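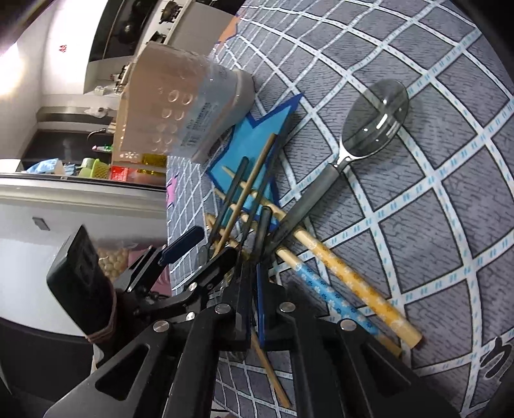 **anika_boateng** schrieb:

Hallo in die Runde, ich sitze gerade über der Anschaffungsliste für unseren nächsten Bauabschnitt und würde gern eure Meinung hören, bevor ich im September den Antrag abgebe. Es geht um die Handgreifer, mit denen wir die Besteckaufgaben vormachen, und um die Frage, ob wir noch einmal dieselbe Sorte nehmen oder gleich das größere Modell von Tromgate. Wer schon mal einen Haufen kreuz und quer liegender Stäbchen sortiert hat, dazwischen noch einen Löffel mit schwarzem Griff, der weiß, wie sehr alles an den Backen hängt (und wie schnell man an dem Haufen verzweifelt!). Gerade die Bambusstäbchen sind so dünn, dass ich beim Kauf viel mehr auf die Fingerpolster achten würde als auf die Öffnungsweite, mit der alle Hersteller so gern werben. Im Topf habe ich 1.000 Euro für Kleinteile, der Rest läuft über den großen Posten.

Liebe Grüße, Anika

---

**roscoe_b** schrieb:

Schön, von dir zu lesen, Anika! Wir haben uns letztes Jahr dieselbe Frage gestellt, und ich sage es gleich vorneweg: Ich würde bei der kleinen Sorte bleiben und das Geld lieber in Ersatzpolster stecken. Bei Arau kostet der Satz 89 Euro, das klingt erst mal happig für ein bisschen Gummi, aber bei uns waren die Polster immer das Erste, was nachließ, und dann steht man da und wartet auf die Lieferung, während alle anderen Daumen drehen. Ich habe damals acht Sätze bestellt und es keine Minute bereut.

---

**latrice.dunleavy** schrieb:

> Ich würde bei der kleinen Sorte bleiben

Da muss ich freundlich widersprechen, lieber Roscoe. Mit Stäbchen allein gebe ich dir ja recht, aber Anika plant doch für länger, und irgendwann kommen Schüsseln dazu und Flaschen, und dann kauft sie zweimal. So ist es uns ergangen. Wir haben klein angefangen, waren sehr zufrieden mit uns, und ein halbes Jahr später lag dann das Angebot über die großen Greifer doch auf dem Tisch, diesmal ohne Mengenrabatt. Frag bei Tromgate unbedingt nach einem Leihgerät, die sind da ganz umgänglich.

---

**anika_boateng** schrieb:

Danke euch beiden, das hilft mir schon sehr! Latrice, Schüsseln stehen tatsächlich im Plan, allerdings erst ganz hinten, und ich weiß noch nicht, ob wir so weit kommen. Bis dahin wird es viel Kleinkram sein: einzelne Stäbchen greifen, aufrecht halten, in den Besteckhalter stellen, und das Ganze wieder von vorn.

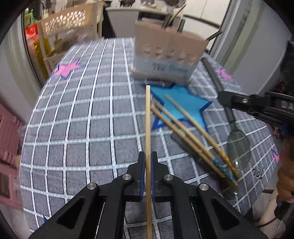
Was mir außerdem Kopfzerbrechen macht, sind die Arbeitsplätze. Ich habe vier beantragt, und Sterneck hat mir ein Angebot geschickt, in dem Schulung und Wartung in einer einzigen Zeile stehen, ohne dass ich sehe, was davon was kostet. Ist das bei denen üblich? Ich möchte ungern etwas unterschreiben, das ich hinterher nicht erklären kann.

---

**marisol_blackwood** schrieb:

Bei Sterneck war das bei uns genauso, und auf Nachfrage kam die Aufschlüsselung am nächsten Morgen. Also einfach anrufen, ruhig ein bisschen hartnäckig. Die Wartung haben wir am Ende ganz gestrichen, die paar Schrauben ziehen wir selbst nach.

Und zum Streit zwischen Roscoe und Latrice (ja, ich darf mich da einmischen, ich höre das Thema schließlich auch beim Abendbrot): Nimm doch drei kleine und einen großen. Dann merkst du im Betrieb, welcher ständig gebraucht wird, und den Rest bestellst du nach.

---

**roscoe_b** schrieb:

Abendbrot, soso. Gemischt würde ich trotzdem nicht kaufen, dann hast du zwei Sorten Polster im Schrank und greifst garantiert in die falsche Schachtel.

---

**ClydeT** schrieb:

Kurz noch von mir: Schau dir auch Pruitt an, die Polster lassen sich dort ohne Werkzeug wechseln. Im Preis liegen sie höher, und die Lieferzeit ist eine Geduldsprobe, das solltest du für deinen Antrag mit einplanen. Wenn du magst, schicke ich dir unsere alte Kalkulationstabelle, da ist der Verschleiß als eigener Posten drin.

---

**anika_boateng** schrieb:

Clyde, sehr gern, die Adresse hast du ja noch! Bei Sterneck rufe ich morgen früh an, und Tromgate frage ich nach dem Leihgerät. Ersatzpolster kommen auf jeden Fall mit auf die Liste, da wart ihr euch ja wenigstens nicht uneins. Ich melde mich, sobald die Zahlen da sind.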